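Datasets » Home & Surfaces » Cleaning

Wamska Tabletop Marks, data card

834 entries on stains, scuffs and smudges on tables, with notes on what people tried. Kept by Iman Shehata. Last edited 07/07/2025.

**What's in it**

Plain text notes plus photos. 225 entries name a cleaner. The rest say "wiped down" and leave it there, so I wouldn't build much on them.

**Labels**

There are 3: stain, residue, scuff. I don't trust the line between the last two. A brownish smudge on pale wood grain can look like dried residue or like a scraped patch, and a photo won't settle it. Hjalti Zoëga labeled the October batch and we disagreed often.

**Known problems**

Faint gray streaks get missed on light tops, where they pass for grain.

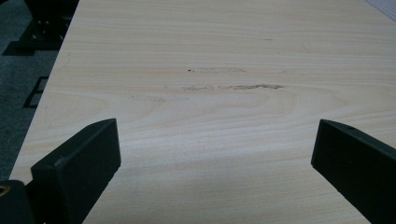 "Clean" means whatever the person writing the note thought it meant. Please don't quote a success rate from this.

2 shares · 3 comments

Related
- Hafstein Floor Scuffs
- Sedis Kitchen Counters
- Gavero Desk Wear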